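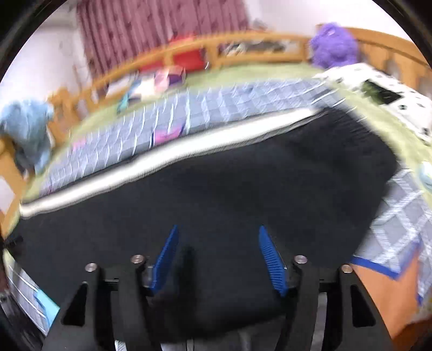 Attachment 1: black cloth on the bed, bedroom 2

Home Tickets My jobs Knowledge base Log out

Ticket 1403
Subject: Radiator in bedroom 2 cold at the bottom, boiler short cycling
Site: Stindholm, upper flat
Opened by: Ngozi Mohammed
Status: Closed

Original report

The radiator under the window in bedroom 2 gets hot along the top and stays cold along the bottom. It has been like this since the heating went back on. The other radiators in the flat are fine apart from the one in the hall, which is slow. The boiler also fires, runs for a minute or two, stops, and then fires again, even when the flat is cold. Pressure on the gauge was 1.2 bar this morning. The boiler was serviced in July and nothing was reported then.

I have bled the radiator. There was no air, only water, and the water was quite dark.

Please let me know if you need the bed moved. It can go against the far wall but it won't leave the room.

Reply from Akpan Heating desk

Thank you for the report. Hot at the top and cold at the bottom normally points to sludge and not air, so bleeding won't change it. Before we book a visit, please check the following and reply on this ticket:

1. Is the lockshield valve (the one with the plain cap) open? Count the turns as you close it and put it back to the same place.
2. Does the pin under the thermostatic head move freely when you press it?
3. Does the pipe at the lockshield end get warm at all?
4. What flow temperature is the boiler set to?

Reply from Ngozi Mohammed

1. Open, one and a half turns. Put back as it was.
2. Yes, it goes down and springs back up.
3. Lukewarm after half an hour. The other end is too hot to hold.
4. 75 degrees.

I also turned off every other radiator for an hour to see if forcing the flow through would help. The middle got a bit warmer, the bottom stayed cold. I have turned them all back on.

Reply from Akpan Heating desk

Thanks, that is helpful. The valves sound fine. Please turn the flow temperature down to 65 for now, which should make the short cycling less frequent until we get there. Visit booked for November 10, 2023, morning slot. The bed can stay in the room. Please clear the floor under the window and put down or lay over anything you don't want marked, as the water from these can stain.

Engineer notes, visit 1

Arrived 9.20. System cold on arrival, pressure 1.1 bar. Ran heating for 20 minutes and confirmed the fault as reported. Bottom third of radiator cold across the full width.

Isolated both valves, drained down and took the radiator off the wall. Carried out to the yard and flushed with a hose from both ends. A lot of black sludge came out, mostly from the valve end. Carried on until it ran clear and then turned it over and did it again. More came out the second time.

Refitted with new PTFE on the tails. One of the wall brackets was loose, so replaced the plugs. Refilled, bled, no leaks at either valve.

Hall radiator is on the same pair of pipes. Not removed. Balanced it by opening the lockshield another half turn and it came up to heat.

Checked the Trallerel filter on the return pipe under the boiler. Magnet was completely coated and the body was nearly full. The service sheet from July has no entry for the filter, so I can't say when it was last cleaned. Cleaned and refitted. Boiler then ran for 12 minutes without cutting out, against two before the work.

Added one bottle of Plostard inhibitor through the filter. Pressure left at 1.4 bar.

Parts used: wall plugs, PTFE tape, filter O-ring, inhibitor 1 bottle.

Recommended: clean the filter again in a month, as loosened sludge will carry on coming round. A full power flush isn't needed at this stage unless the cold patch comes back.

Reply from Ngozi Mohammed

Radiator is hot all over now and the hall one is much quicker. Two things. There is a ticking noise from under the floor when the heating comes on, which I don't remember from before. And the pressure has gone down to 1.3.

Reply from Akpan Heating desk

A small drop in the first few days is normal as the last of the air works its way out. Please bleed the highest radiator once and top up to 1.4 if it goes below 1.2. If it keeps falling after that, reply here and we will look for a leak.

The ticking is most likely a pipe expanding against a joist now that there is proper flow through it. Leaving the flow temperature at 65 will help.

Reply from Ngozi Mohammed

Bled the bathroom one, got a short hiss. Topped up to 1.4 and it has stayed there. Ticking is still there but fainter. Happy to close this. Please keep the filter clean as a separate job.

Closed by Akpan Heating desk. Filter clean raised as a new job and linked to this ticket.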